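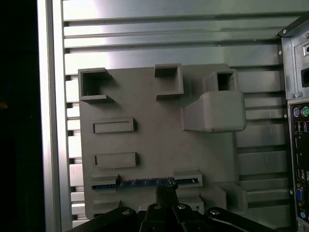 Notebook 3, p. 23

Saturday, 6:40 a.m. Bench thermometer says the shop is cold enough to slow the epoxy, so the two rods I wrapped last night stay on the turner until noon. Writing up the line test while I wait.

Kimutai Makori brought back the spool of Cletness sinking line from his trip to the Surketdale tailwater. He says it gets down faster than the Odera line we both fish. I want to believe him. He also caught fish that day, and I have never met anyone who disliked the line they caught fish on.

Tried it in the long tank, same leader on both, same unweighted fly. Three drops each. Cletness won two, Odera won one, and the margins were small enough that my thumb on the stopwatch could explain all of it. The box claims a "river-matched density." No idea what river. Water in my tank doesn't move, so this says very little about a seam with run-off in it.

Other things to note:

- Knot strength: blood knot at the leader slipped once on the Cletness, before I'd wet it properly. My fault, I think. Retie and pull again.
- Coating feels tacky near the tip. Kimutai says it came that way. Could be sunscreen.
- Reel seat on the Clinbridge blank is still loose. More tape under the arbor, then glue. Do NOT glue first this time.

The Clinbridge counter is on 2,495 casts with the test arm weight, and the ferrule has a click I don't like. Kimutai can't hear it. I can feel it in the cork – a small tick on the forward stop. Waxed it, no change. Will swap the tip section before blaming the ferrule.

Plan is to fish both lines on the same run in July, when the flow is down and we can stand in one place. Switch rods every half hour and write down depth by where the fly ticks bottom, fish or no fish. Kimutai wants to count fish. I said we can count them but they don't go in the table.

Need: 2 spare spools, wax, masking tape, a stopwatch with a bigger button.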